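19/01/2021 — dye bench, wet side

Madder vat no. 2. Third go at getting a proper red on the Yadav merino, first two came out brick. Gaurav reckons it's the water, I reckon it's the temp creeping up while we're at lunch. Probably both.

Weighed out 507 g dry fleece yarn, scoured last night, no grease left that I could feel. Alum at 15%, cream of tartar at 6. Mordant pot held at 80 for an hour then left to cool in the pot overnight with the lid on. Skeins went in damp.

Water — tank water this time, not mains. Mains here is hard enough to fur the kettle in a fortnight. Tank pH 6.4 on the strip, mains was nearer 8. Added a pinch of chalk to the tank lot becuase madder does want some calcium, just not what Drorodcombe council pumps at us.

Root is the Gadelau batch, ground Friday. Soaked cold, first rinse poured off (yellow, very yellow, kept it in a jar for Kusum who wants it for the silk). Second soak is what went in the pot.

Temps, by the clip thermometer:
- in at 30
- 45 after the first half hour
- 60 at the hour, held
- hit 68 while I was on the phone to Trumetti about the invoice. Turned it off at the wall. Grr.

Browns come out over 70 so might have got away with it. Skein 1 pulled at two hours, skein 2 left to go cold in the bath. Will label them with the knotted string, one knot two knots, not the paper tags, the paper tags turned to soup last time.

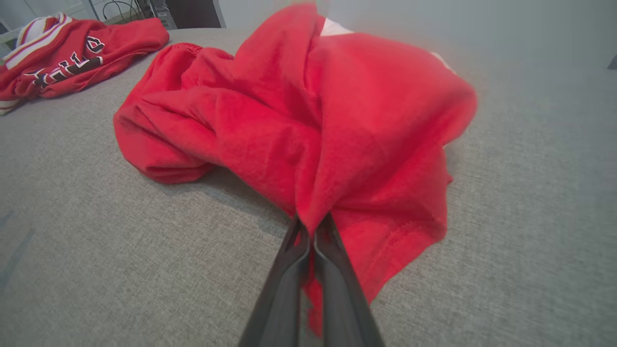

Shade cards next. Need to settle what we mean by "red" before ordering more root, Kusum and I are arguing past each other. She means the warm one, I mean whatever the knit shop keeps asking for. Put a cotton tee up as the target for now, that flat even red, going almost pink where the light catches the high bits and much darker down in the creases. Wool won't do that. Madder on wool sits back toward orange whatever you do, and a crumpled surface fools you both ways, so judge skeins wound flat on card, north window, before 11. No more judging under the fluoro.

Costs, rough: invoice from Trumetti is 2,316 for the alum, the tartar and the new pot. Quote was less. Gaurav to ring them back, I've had my turn.

Still to do:
- wash fastness, both skeins, 40 degrees, with a bit of white cotton stitched on to catch bleed
- light test strips on the sill, half covered in foil, read them in March
- re-weigh the dry root, jar label says 53 g but I don't beleive it
- iron-free spoon!! someone's been using the old steel one in the madder and it saddens the colour straight off
- exhaust bath: try the grey fleece in it, nothing to lose

Skein 2 still in. Lid on, don't stir.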